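Murnen releases Clilirport 7, planning and perception software for robot arms that must work on untidy tables

New version plans the grasp and the arm movement together, and lets integrators test both in simulation before any hardware is switched on

July. Murnen, the maker of software tools for robot manipulation, today announced the general release of Clilirport 7. The new version is for engineering teams who need a robot arm to pick up objects which were not placed for the robot's convenience. It is available from today to all customers with a current licence, and new customers can ask for a trial copy.

Clilirport is a set of software modules which run between the camera and the arm controller. It takes in depth and colour data, builds a model of what stands on the work surface, suggests where a gripper could close, and calculates a path for the arm to get there. In earlier versions these steps were made one after another. The perception module gave its list of objects, the grasp module gave its list of possible grasps, and only then the planner looked if the arm could reach any of them. When the planner found no path, the whole chain had to start again from the beginning.

In Clilirport 7 the grasp module and the planner share one search. A grasp which brings the elbow of the arm too near to a wall or to a neighbouring object receives a low score early, and the software spends its time on the better ones. On the internal test set of Murnen, which contains 1,000 simulated tables, the new version found a complete plan on the first request for 829 of them. The tables are generated with a mixture of household items of different shape and size, and the arrangement is not corrected by hand afterwards.

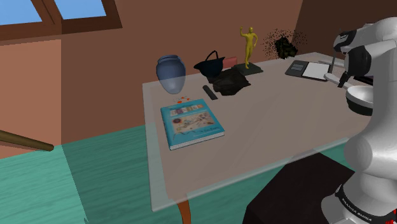 "Our customers do not work with one clean box in the centre of an empty table," said Ashley Kettle, head of planning software at Murnen. "They have things that lean on other things, things with handles, and things of which the camera sees only one half. For a long time we told them to tidy up a little before they start the robot. With this release we wanted to stop giving this advice."

Simulation first, with the same code

A large part of the work on version 7 went into the simulation tool, which carries the name Diltell. Diltell was until now a separate download, and it used its own simplified planner. From this release it is included in every Clilirport installation and calls exactly the same planning library as the real arm. A task file written in Diltell can be loaded on the production controller without conversion.

Diltell creates the room, the table, the objects and the arm from a short description file. The user can choose which objects are allowed, how close together they may lie, and how much the colours and the surfaces of the room shall change from one run to the next. The changing colours are useful for teams who train their own perception models, as a model that has seen only one wall and one floor often gives poor results in another building. Users who do not train models can switch this function off and keep a fixed room, and then the runs will be faster.

Each simulated run can be recorded from several views. There is a room view, which shows the arm and the table together, and there is a wrist view, which moves with the gripper. Both are stored with the joint positions, the planned path and the score of every grasp that was considered. A developer who wants to understand why the software preferred one grasp can stop the recording at any moment and open the list of the others.

Better behaviour in the last centimetres

The second main change concerns the short movement between the waiting position in front of the object and the closing of the fingers. Customers had reported that many of their failed picks came from this part of the movement. The path to the object was good, but the fingers arrived with a small error, and one finger pushed the object before the other was in place.

Clilirport 7 has a new approach controller for two-fingered grippers. It reads the wrist camera during the last part of the movement and corrects the position of the gripper across the closing direction, so that the free space on both sides of the object becomes more equal. The controller does not need a complete model of the object. It works from the two edges that lie between the fingers, and for this reason it can also be used with plain objects that have no print or pattern on them. 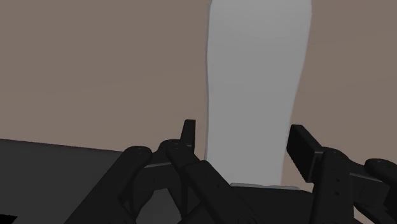 The speed of the approach can be set for each object class. For light and tall objects, which fall over easily, Murnen recommends to begin with the slow setting and to increase it after the first successful tests. The controller also reports a reason when it stops before closing. The possible reasons are written in ordinary words in the log, for example "left finger blocked" or "edge lost", and no longer as a number that must be looked up in the manual.

Experience from the early users

Before the general release, the software was used for several months by a small group of customers. One of them is Lockyer, an integrator which builds picking cells for repair and returns centres. The company had already a library of 800 task files made with the previous version, and the question of compatibility was therefore important for them.

"We were a bit afraid of the change, I must say," commented Clive Gosling, who is responsible for robot programming at Lockyer. "We loaded our old tasks in Diltell and let them run over night. Nearly all went through as before. The ones which did not were mostly tasks where we had forced the arm into a strange position by hand, years ago, to help the old planner. We deleted the forced position and the new planner found its own way."

Mr Gosling added that his team now prepares a new cell in simulation while the mechanical parts are still on order. He also named a point where he would like to see more progress. Thin objects that lie flat on the surface are still difficult to separate from the table in the depth data, and his team continues to use a suction tool for these. Murnen confirmed that flat objects are a subject of the present development work, but it does not yet give a date.

Changes for developers

The programming interface for Python and C++ remains the same for the most common calls. Two older functions for manual ordering of grasps are marked as out of date and will be removed in a later version. They continue to work in version 7 and write a warning in the log.

The description files for rooms and objects are plain text and can be kept under version control together with the task files. A new command compares two recordings and lists the first moment where the arm behaved differently. Murnen developed this command first for its own testing, and decided to include it after several early users asked for it.

The collision checker was rewritten. It now handles open shapes such as bowls, pans and looped handles without filling them to a solid block, so that a finger may pass inside a handle when there is enough room. This costs more computing time, and users with older computers can return to the simple shapes in the settings.

"I think the collision checker is the part that users will notice least, and it was the part that took us longest," said Ashley Kettle. "In the old version a pan with a handle was a big invisible box. The arm went around a lot of air."

Availability and support

Clilirport 7 can be downloaded from the customer area of the Murnen website. Customers with a current licence receive the new version, including Diltell, without additional payment. Separate Diltell licences stay valid until their normal end and are then joined with the main licence. The previous version will continue to receive corrections for errors, but no new functions.

A guide for moving existing projects is part of the download. Murnen will also hold online introduction sessions for integrators, in which the participants can bring one task file of their own and discuss it with the development team. Places can be reserved through the customer area.

About Murnen

Murnen develops software for perception, grasp selection and motion planning of robot arms. Its products are used by integrators, research groups and manufacturers. The company sells its software directly and through selected partners.

Press contact: Murnen press office, through the contact form on the company website. Screenshots and recordings from Diltell are available on request.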